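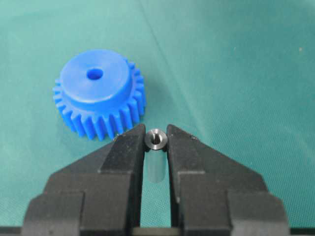
Can you still get the dining car seats on the Satesora line without buying the full tour package? A reader asked me that last week, and yes you can, so I've written out how I do it.

Start on the railway's own booking page and pick a plain return ticket first. Don't touch the lunch option yet! Once the ticket is paid for you get a reference, and that goes into a separate page called Dining (it's tucked away at the very bottom of the menu, took me ages to find).

Next, choose your sitting. There are 2 of them, and I always go for the later one, as the train has left Astine by then and you get the river with your pudding. Seats open 60 days ahead. For a September trip I'd be at the laptop the first morning, tea in hand, because the window tables go fast.

Pick the left side going out. If the map only offers you the right, book it anyway and ask the staff at Iwasaki station when you collect your meal slip – they've swapped me twice.

Collect that slip at least 5 minutes before boarding, from the small counter and not the main ticket window. Bring a printed copy of your booking too. My phone lost signal on the platform once and I had a very sweaty time of it.

The soup is lovely, by the way. Skip the cheese.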